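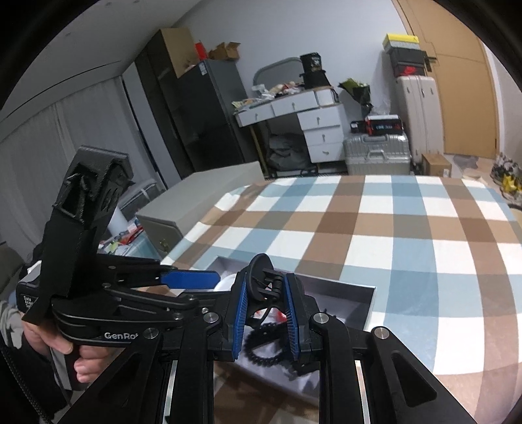 Figure 5.1. Small items in an open, shallow box on a flat surface covered with a checkered cloth.

Chapter 5
Sorting and Storing Small Items

Most homes and workplaces have a box where small things end up. It may be a shoe box, a tray, or the bottom of a drawer. Clips go into it, and so do springs, rings, caps, cords, spare keys, and parts whose use has been forgotten. A black clip-like item with a round face is one of the things in Figure 5.1, along with a small coil spring, a coiled ring with a toothed edge, and a dark item that is in a tangle. Things like these are hard to store well. They are light, many are the same color, and they catch on each other.

Chapter 4 dealt with large items, such as bedding, coats, and cookware, which mostly need shelf space. Small items need very little space. A household may own 800 of them and keep them all in one cabinet. What they need is a fixed place and a way of being found again.

After you finish this chapter, you should be able to:
Set up a table for sorting
Separate tangled items without damage
Group small items by use
Choose a container of the right depth
Write a label that another person can follow

Words to know: catchall, divider, shallow tray, sort, subgroup, tangle

5.1 The Work Surface

Sorting is done on a flat surface at waist height. A kitchen table is suitable if it has been cleared. Spread a cloth over it before you begin. Cloth stops round items from rolling and keeps metal edges from scratching the table top. It also makes less noise than a bare surface, which matters in an apartment or a shared office.

A plain cloth in a light color is best for very small parts. A patterned cloth can be used, but a screw or a pin is easier to lose on it. With a checkered cloth that has large squares, some workers give each group its own square. This works for up to 14 groups on an ordinary kitchen table. Past that number the groups begin to run together, and it is better to sort in two rounds.

Place the box to be sorted at one side of the table, within easy reach. Do not tip it out. Tipping makes tangles worse and sends small parts to the floor. Take items from the box one at a time, starting with whatever lies on top.

5.2 Tangled Items

Cords, chains, bands, and coiled rings tend to hook onto anything with teeth or an open end. Springs are the most common cause of trouble. The end of a spring slips through a loop, and pulling draws it in deeper.

To free a tangled item, lay it flat on the cloth and find a loose end. Hold the rest of the tangle still with one hand. Work the loose end back the way it came. A spring should be turned, in the same way that a key is turned onto a key ring. If the item does not come free after a few minutes, set it aside and go on with the rest of the box.

5.3 Grouping by Use

Beginners often group items by color or by material. The result looks tidy but is of little help later. A person who needs a hair clip does not go looking for "black plastic." Group by use first: hair, sewing, desk, kitchen, repair. Subgroups can be made afterward if a group is large.

Some items will have no known use. Put them together in one small container and write the month on it. If the container has not been opened by the following September, its contents can be thrown out or given away.

The parts room at Vetside, a repair shop in Hasamton, was sorted by this method. The shop had been using 111 jars, and many held the same kinds of parts. After grouping by use, the staff needed 24 trays, each with a printed label. The full account is given in Section 5.6.

5.4 Choosing a Container

Depth matters more than length or width. In a deep box the items at the bottom cannot be seen, and each search stirs up the whole box. A shallow box lets most of its contents be seen at once. For clips, springs, and rings, choose a depth no greater than the length of your thumb.

The inside of the box should differ in color from the things kept in it. Dark items show up well against a pale lining. If the lining is dark, cut a sheet of light paper to fit the bottom.

Before you read on

Find a catchall box or drawer at home. Without moving anything, write down the items you can see from above. Then take everything out and make a second list. Keep both lists for the exercise at the end of Section 5.5.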